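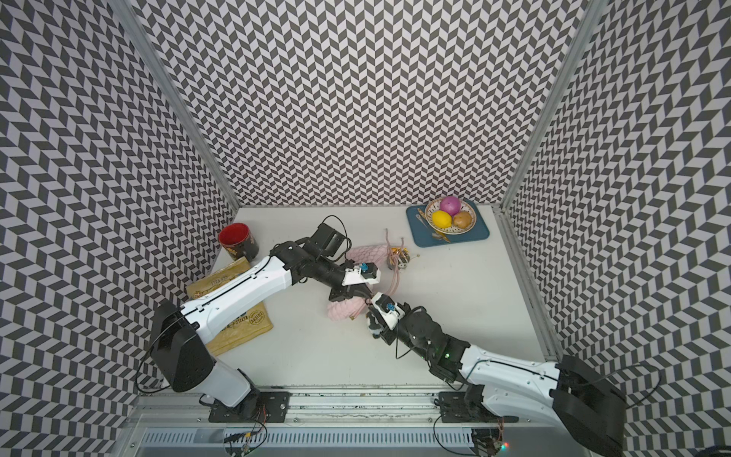 Part 2: Dressing your bag

Okay, the bag's out of its wrapping, so now for the fun bit! I've put charms on more of these little Clurnimar bags than I'd care to admit (mine is the pale pink, of course), and this is the order I do it in. Give yourself a clear patch of table, grab a cuppa, and put your mug well to the back where your elbow can't find it. Light colours and tea do not get along.

1. Lay the bag down and pull the pink cord away from the body so you can see what you've got. Don't tighten anything yet.

2. Put your charms out beside it and have a play with the arrangement. I like one clear or bright ornament up near the strap and something soft and fuzzy lower down, but you do you. If a charm comes with its own carabiner, leave it on, as it'll save you fiddling later.
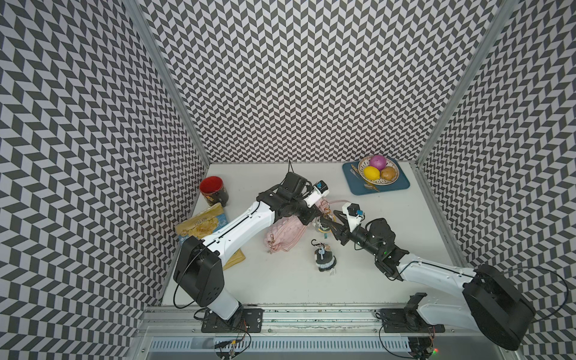

3. Gather the cord and make your knot. Go for a fat, loose one the first time, big enough that you can still work a ring through it. Spare cord is sold in 40 cm lengths if you muck it up (I did, and the end frayed on me as well).

4. Open the gold ring with a thumbnail and feed it on slowly. It's stiff! If your nails are as hopeless as mine, a butter knife wrapped in a bit of cloth does the trick. Keep going till the ring turns freely, and hold the bag still with your other hand while you do it, or the whole lot spins around and you're back to square one. 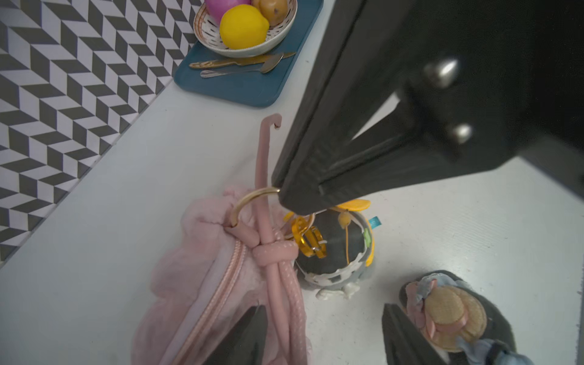
Once it's on, give it a gentle tug. If it slides about, snug the knot up a little and try again. My favourite charm is a little doll in a straw hat, and I always leave her off until the ring's sorted, so her hat doesn't get squashed.

Note: Asanwood rings come in two sizes. The smaller one is lovely to look at but a real pain with thick cord.

Caution: keep the total weight of your charms under 200 grams. Any more and the bag starts to sag to one side.

5. Clip your carabiners on. One can go straight onto the ring and the next can hang off the first, which gives you a nice bit of dangle. Check that each gate has closed properly.

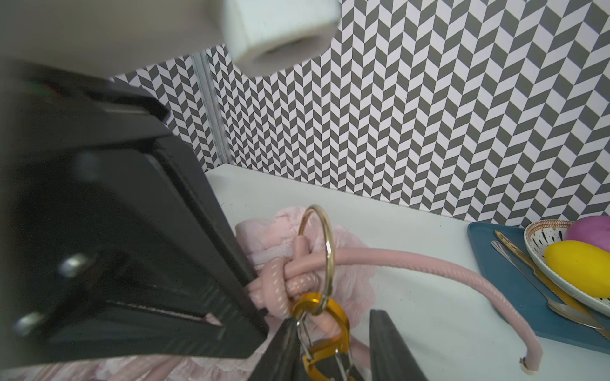 6. Trim the cord tail if it bothers you. I leave mine long, then fluff up any ruffles that got flattened and hang the bag on the back of a chair overnight to see how everything sits.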